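Wednesday, late, kitchen table

Rain since lunch and the gutters are making that glugging sound again, so I've made a pot of the smoky tea and I'm going to write properly for once, because I've been doing this diary in dribs and drabs all September and I promised myself I wouldn't let it slide the way I did last year.

I woke before the alarm and lay there thinking about flowers, of all things. Frauke's birthday isn't until the weekend but I had it in my head that I should get hers from the stall outside the station at Nornumbridge and not the supermarket, where everything has that chilly look and drops its petals by the second day. Then of course I started wondering whether she would rather have a plant, something she can't kill, and from there I got on to the lemon tree and whether it needs repotting before the weather warms up (it does, I've been pretending otherwise), and by then it was light and I'd missed my chance at a bit more sleep.

Porridge, the end of the rhubarb. I rang Mum while it was cooling. She is well, cross with the council about the bins, and has taken up with a new library book about lighthouses which she read aloud to me in large portions. I didn't mind a bit. I like hearing her turn the pages. She asked whether I was eating vegetables and I said yes, Mum, I'm a grown woman, and then looked in the crisper and found one carrot with whiskers on it.

So I went to the greengrocer on the way home, and I did it properly, with a list. Eggplants were two dollars each and lovely ones too, tight and heavy and so dark they were nearly black. I got some tomatoes on the vine, a bunch of mint, and a bag of those little cucumbers Rostam puts me on to every spring. He says the way to choose an eggplant is to look at the cap before you look at anything else. If it's green and fresh the rest will be fine, and if it's gone brown and papery you should walk on. I've been buying them for thirty years by giving them a squeeze and hoping for the best! I'm going to do his mother's dish on Friday night, the one with the dried limes, and he has written it all out for me on the back of an envelope in his beautiful sloping hand, with nearly all the quantities left off. "Oil, enough." I asked how much was enough and he looked at me with real pity.

Lunch was with Chie at Hoshino, the noodle place with the steamed-up windows. We had the corner stools. She's decided against the flat in the end, which I'm secretly glad about as it was two buses away and I'd never have seen her. She wants a balcony, she says, and a bath, and somewhere to put her sewing machine that isn't also where she eats dinner. We talked for so long about what a person really needs in a room that my broth got a skin on it. Chie thinks a table and one good chair. I said a table, one good chair and a lamp you can move about, and she allowed me the lamp. Then we got on to curtains versus blinds and I'm afraid I became quite heated. I can't love blinds. They collect dust in a way that feels personal.

Anyway, I've had rooms on the brain since. I suppose it's the small meeting room at work that does it. I've grown fond of it over the winter and I couldn't tell you why, when it's all glass and white blinds (see above) and the same black mesh chairs you'd find in any office in the world. I think it's the floor. Floorboards make such a difference. And somebody has had the good sense to stand a little vase of flowers on the table, pinks and yellows and a bit of orange, and everything else in there looks kinder for it. It's only a small vase, too. I always overdo it at home, I buy a great armful and jam them into the big jug, and then there's no room for the butter.

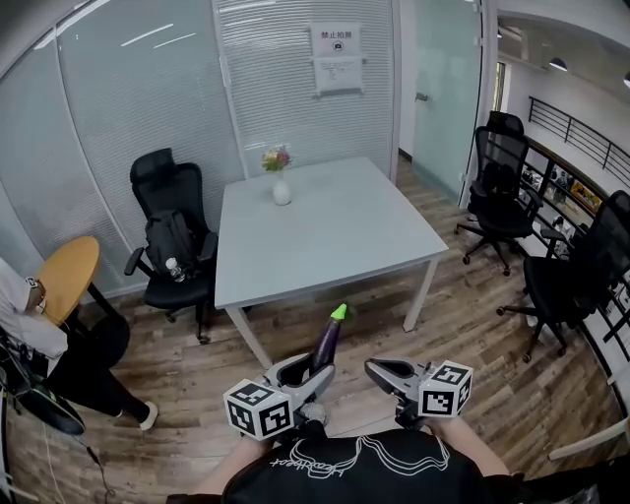 I've been thinking I might do the same on my own table, a small vase at the back, out of the way of elbows, and never more flowers than would fit in one hand. I went rummaging for something white and plain and found the one Haruto gave me when I moved in here, at the back of the cupboard behind the fondue set, with a dead moth in it. Washed it, dried it, and put in a few sprigs of the mint for now. It smells wonderful. The cat has already had a go at it and been spoken to.

The little round side table is next on my list. I've wanted a yellow one for ages, just big enough for a cup and a pair of glasses, and Renji says there's a secondhand place out past Brosus that has all sorts and will let you haggle if you go late in the afternoon. He's offered to drive. I said yes before he could remember what his boot is like. We may end up with the thing on my lap the whole way home, legs out the window, but I don't care, it'll be an outing and I haven't had one in weeks.

What else. Paid the water bill. Sewed the button back on the grey cardigan with the wrong thread and decided it's close enough. Read 23 pages of the Arna book in the bath, which was meant to be a chapter, but the water went cold on me and the heroine was only standing at a window anyway. I'll pick it up again tomorrow if I can find where I've put my bookmark.

The eggplants are in the blue bowl, since Rostam says they sulk in the fridge. Must remember to get the dried limes, and onions, and ask Frauke if she still can't have walnuts. The rain's easing off a little. I'll give the lemon tree a look in the morning before work if it's dry, and bring the towels in off the line, which I've only this minute remembered are still out there.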